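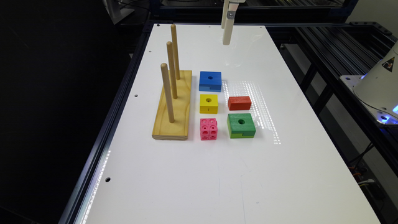
Steckbrett mit drei Stäben, daneben die bunten Klötze

Meine Nichte wird im Mai zwei, und ich bin jetzt schon nervös. Letztes Jahr habe ich ihr nämlich so eine singende Schildkröte geschenkt (mit Blinklicht! und ohne Lautstärkeregler!), und meine Schwester hat danach eine ganze Weile nur noch sehr knapp auf meine Nachrichten geantwortet. Die Schildkröte wohnt inzwischen im Keller, in einer Decke, und singt angeblich immer noch, wenn man im falschen Moment gegen das Regal stößt.

Also dieses Mal bitte etwas Ruhiges. Holz, dachte ich, Holz singt nicht. Und dann saß ich abends mit dem Tablet auf dem Sofa, gab bei Vikura "Holzspielzeug ab 2" ein und bekam 3.044 Treffer. Dreitausendvierundvierzig! Ich habe wirklich versucht, mich da durchzuarbeiten, mit Filtern und allem, aber selbst mit "nur Sofortversand" waren es noch 2.817, und irgendwo zwischen Nachziehdackel Nummer zwölf und einer Kinderküche mit Espressomaschine bin ich eingeschlafen.

Am nächsten Tag bin ich dann ganz altmodisch in einen Laden gegangen. Perkamari heißt er, liegt bei uns hinter dem Bahnhof, und ich bin jahrelang dran vorbeigelaufen, weil ich ihn für einen Teeladen gehalten habe. Drinnen riecht es nach Bienenwachs und ein bisschen nach Keller. Die Verkäuferin hat mich erst mal gefragt, was das Kind denn gern macht. Tja. Sie räumt Dinge aus. Schubladen, Handtaschen, den Kühlschrank. Und dann räumt sie sie woanders wieder ein, wo man sie erst Wochen später findet.

"Dann was zum Stecken", hat die Verkäuferin gesagt, und damit war die Sache für sie eigentlich erledigt. Für mich natürlich nicht, ich stand da noch eine halbe Stunde und habe Sachen in die Hand genommen.
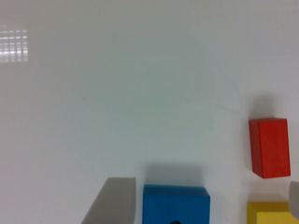

Was mich nämlich ehrlich überrascht hat, sind die Preise. Eine Kugelbahn von Bellamy, wunderschön, keine Frage, mit Glöckchen am Ende: 65 Euro. Und daneben, in der Vitrine, ein Bauernhof von Zirnuvura für 613 Euro. Ich habe zweimal hingeguckt, ob da ein Komma fehlt. Die Kühe haben handgemalte Wimpern, das schon, aber ich kenne meine Nichte, die Kühe wären nach einer Woche im Klo.

Auf dem Heimweg habe ich überlegt, womit ich selbst als Kind gespielt habe. Mit Wäscheklammern, vor allem. Meine Oma hatte einen Beutel davon, und ich habe daraus Familien gebaut, mit sehr komplizierten Erbstreitigkeiten. Dann gab es noch eine Knopfdose, an die ich nur unter Aufsicht durfte und die deshalb das Tollste im ganzen Haus war. Ich glaube, wenn man mir damals einen Bauernhof mit Wimpernkühen hingestellt hätte, hätte ich ihn brav bewundert und wäre wieder zur Knopfdose gegangen.

Gekauft habe ich am Ende die Kugelbahn - ja, ich weiß, mit Glöckchen. Aber es ist ein sehr leises Glöckchen, ich habe es im Laden getestet, mehrmals, bis die anderen Kunden geguckt haben. Zur Not lässt es sich abschrauben, das habe ich auch gleich gefragt. Und dazu kommt ein Beutel Wäscheklammern, den ich noch mit Sternenstoff nähen will, falls ich die Nähmaschine wieder zum Laufen kriege.

Meiner Schwester habe ich bisher nur geschrieben, dass keine Batterien drin sind. Sie hat mit einem Daumen geantwortet. Ich werte das als Fortschritt.

3 Kommentare

nadelundfaden
Bitte den Wäscheklammerbeutel zeigen, wenn er fertig ist! Bei uns war es übrigens eine Schachtel mit alten Schlüsseln, um die wurde richtig gekämpft.

Gast
Wir haben die Schildkröte auch. Klebeband über den Lautsprecher, drei Lagen, dann geht es.

krümelmonat
613 Euro?? Für das Geld male ich dem Kind die Wimpern selber auf die Kühe.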